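Home Explore Notifications Messages Lists Profile More

Ifeoma Okeke
Thread, because a few of you asked what I thought of the Harstead gripper kit after I whinged about the price last month. I've had it on the bench long enough now to have opinions. Grab a cuppa, I got carried away.

First, what it is. Two-finger parallel gripper, bolts onto most small arms, comes with a little wrist camera, a mount for the camera, a cable loom, two sets of finger pads and a USB stick (a USB stick!) with the software on it. You supply the arm and the patience.

What I paid: 2,038 dollars for the base kit. If you want the one with force sensing in the fingers it's 2,436. I went for the cheap one and I go back and forth on whether that was smart. More on that further down.

My arm is the old Mogensen I bought secondhand from the lab clear-out in Clekemwood. A few of you will remember the saga of getting it home in the back of a hatchback with the passenger seat wound right forward. It's slow and it squeaks but it goes where I tell it.

Unboxing. Nicely packed, foam cut to shape, every bag of screws labelled. Whoever did the labelling, I love you. The printed guide is four pages and stops at "attach gripper to flange". The rest is in a PDF that's a good deal better than the printed one, so skip the paper and go straight there.

Mounting took me most of an evening. That's partly my fault, I had the adapter plate on backwards and didn't notice until the cable wouldn't reach. Mark your plate with a texta before you start. You'll thank me.

The supplied hex key is rubbish, by the way. Soft as cheese. I rounded it on the third screw and went and found my good set. For this money put a decent key in the box, come on.

OK, the camera. I was most curious about this bit and I've ended up with the most mixed feelings about it. It sits close in behind the fingers so you get both pads in view the whole time, which makes lining up a grab SO much easier than squinting at it from across the bench.

But it smears. Any time the arm is travelling at a decent clip the picture goes to mush and you can forget about reading any texture off the surface underneath. My sorting script lost its mind over this for two nights before I worked out the fault wasn't in my code. (Some of it was in my code.)
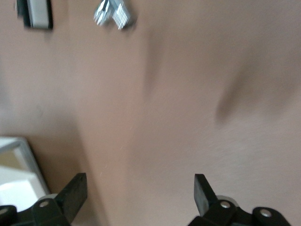
Does the wrist camera work without the paid software?

It shows up as an ordinary webcam on my Linux box and on the old laptop, so you can pull video into whatever you like; the paid tier only adds their calibration wizard and the recording tools.

Back to the smearing. What helped me: lock the exposure by hand instead of leaving it on auto, and throw more light at the bench. I clamped a second desk lamp to the shelf and dropped the exposure right down. Night and day. Well, evening and slightly brighter evening.

The other trick is just to stop. I make the arm pause for a beat before every look, take the picture, then move. Slower overall but it misses far less. I ran 21 pick attempts on a mixed tray of bits before I put the pause in and it fluffed more than half. Same tray with the pause in, it dropped 2. I know that's not science. It's me on a stool with a notebook.

Shadows are a pain as well. Having the camera that close means the arm throws its own shadow over whatever you're trying to look at, and if your script goes hunting for dark blobs (mine did, guilty) it'll happily go and pick up a shadow. Two lamps from opposite sides softened it a lot. Didn't fix it.

The fingers themselves. Flat pads, rigid, good straight travel. They close nice and square, no wobble I could find by wiggling them, and I am a committed wiggler. Boxes, brackets, offcuts, anything with two flat sides, gorgeous. It just picks them up and you feel like a genius.

Round things, less gorgeous. A marble shot off across the room and I still haven't found it, so that's a treat waiting for someone's bare foot. The second set of pads in the kit is softer and grips curved stuff better, but swapping them means four fiddly screws and I can't be bothered mid-project.

Small flat things are the worst. Washers, coins, anything lying dead flat on the bench. The pads are a touch too thick at the tip to get under an edge. I've filed down a spare printed set to a bit of a wedge and they're all right, a bit ugly. Happy to share the file if anyone wants it, just reply and I'll dig it out.

Force sensing or no force sensing? On the base kit you get a current limit you can set in software and that's your lot. It's fine for metal and plastic. I crushed a strawberry, a ping pong ball and one of my kid's clay animals (I have apologised, a replacement hippo is in production). If you want to handle anything soft, spend the extra. I mean it, don't be stubborn like me.

Noise. Much quieter than I expected. There's a small whirr when it closes and that's about it. The Mogensen is so loud you won't hear the gripper anyway.

Software! The free side is a small Python library. Open, close, go to width, read width. I had it going in ten minutes and it hasn't fallen over once. The examples are short and they all ran, and if you've bought hobby robot gear before you know how rare that is.

The desktop app I like a lot less. It wants to log in every time it opens, the buttons are tiny and the "home" button is right beside the "close" button. I have pressed the wrong one with my finger near the pads. It's not strong enough to do real harm at the default setting but I said a word.

Keep your fingers out while it's powered, obviously. And put your emergency stop somewhere you can reach it with your left hand as well. Mine's on a bit of timber screwed to the front of the bench.

Support. I emailed on a Tuesday-ish sort of evening expecting crickets, and had a proper reply by breakfast from someone who'd clearly read my question. My camera cable had a dodgy connector and they posted a new one, no arguing, didn't ask for the old one back. Full marks.

Shipping to Hustville took nearly three weeks though, and the tracking page said "in transit" for all of it. Order before you need it. If you're hoping to have one going for the makers' weekend in July, I'd get onto it now.

Things I'd change if they let me: a hex key made of metal, the home button moved literally anywhere else, a faster shutter on the camera, thinner pad tips in the box, and a longer cable loom. The loom's fine on a little arm but on mine it goes tight when the wrist rolls right over, and I've had to add a soft limit so it doesn't yank.

Things I'd keep: everything about the mechanics. The pads still line up like they did on the first night and I've been hard on it.

Who's it for? If you've got an arm already and you're sick of printing your own grippers that go floppy after a fortnight, I reckon it's worth saving for. If you're brand new and don't have an arm yet, hold off, get the arm sorted first and bodgy up something cheap for the end of it. You'll learn what you want from a proper one.

If you're doing anything that relies on vision while moving, borrow one before you buy. Or come round and use mine, serious offer, bring biscuits.

Couple of answers to DMs so I don't have to type them over and over:

No, I wasn't sent it, I bought it with my own money and there is a receipt that makes me sad.

Yes, it'll lift a full mug if you grab the body and go slow. Please don't do it over your keyboard. I did it over mine with water in it and got away with it, and I wouldn't count on that.

The camera mount can be turned around so it looks from the other side. I tried it for a day. Cable got in the way, turned it back.

Replacement pads are sold separately and the price is fair. The printed ones wear quicker, but they cost me nearly nothing so I keep a little jar of them.

Next job is getting it to sort my drawer of mixed screws by length, which I've been promising since before the kid started school. Pads are filed, lamps are up, tray's ready. Will add to this thread when there's something to show.

Oh and if anyone in Hustville has a spare flange adapter for the older Mogensen wrist, sing out. I've cross-threaded one of the holes on mine and I'm down to three screws.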